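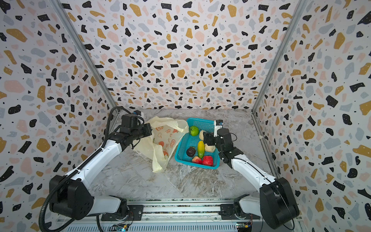 ## 4. Daily Set-Up of the Two-Arm Bagging Cell

This section applies to the Skisard two-arm cell in the bagging configuration (basket and plastic bag). It replaces the sheet issued in April. Operators must have completed the Pladano induction before working inside the enclosure.

**CAUTION:** Both arms must be disabled at the main switch before any person reaches over the rail. The arms will sink slowly when power is removed. Support each arm by the upper segment, never by the gripper.

### 4.1 Before power is applied

1. Check that both arm bases are seated flat on the aluminum rail. Tighten the mounting plate screws if there is any movement by hand.
2. Run a finger along the cable conduit of each arm from shoulder to wrist. The conduit must be free to move through its whole loop. Replace any section that is split or flattened.
3. Inspect the circuit boards on the rail. Connectors must be pushed fully home. Do not clean the boards with liquid.
4. Wipe the floor and walls of the enclosure with a dry cloth. Use the Perker cloths from the drawer under the bench.
5. Clean the lens of each wrist camera with a lens tissue.

**Note:** The wall panels are held by the corner rails. If a panel has been taken out, refit it with the pattern facing inward and repeat the camera check in 4.3.

### 4.2 Power and home position

1. Switch on the controller and wait for the ready signal. Start-up takes up to 56 seconds.
2. Enable the left arm, then the right arm. Do not enable both together.
3. Select **Home** and keep clear until both arms have come to rest.
4. Open and close each gripper 3 times. A gripper that sticks, clicks or closes unevenly must be taken out of use and reported.

### 4.3 Wrist camera check

1. Open the live view for both wrist cameras.
2. Place the basket in the center of the floor and load it with the toy food items for the session.
3. Lay the bag beside the basket, on the left, with its opening spread.
4. Move the left gripper to the bag at low speed (setting 2) and close it on the edge.
5. Compare the live view with the reference view below.

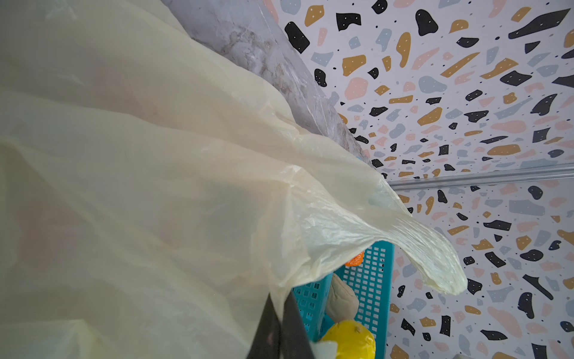 Camera alignment is judged on fixed parts of the cell, as the bag will never fall the same way twice. Use the metal trim strip between the patterned panels as the first reference. In the reference view it crosses the right side a little higher than the middle, and the gripper finger comes up from the bottom edge near the center. The bag may fill much of the left half and hang over part of the basket; this is acceptable as long as the finger, the trim strip and some of the basket grid remain in view. If the strip is missing or clearly displaced, carry out the adjustment in 4.4.

### 4.4 Adjusting a wrist camera

1. Disable the arm concerned and support it.
2. Loosen the camera bracket screws by half a turn. Do not remove them.
3. Turn the housing by hand until the view agrees with the reference, then tighten the screws evenly.
4. Enable the arm, return it to **Home** and repeat 4.3 from step 4.

**CAUTION:** Do not pull on the camera cable to turn the housing. The plug is not locked and will work loose - often without any fault being shown until the arm next moves.

If the view cannot be corrected after a second attempt, stop the set-up, record fault code 410 in the cell log and inform Libor Štefanec at Bjarnason. The cell must remain disabled until the bracket has been inspected.

Section issued November 14, 2022.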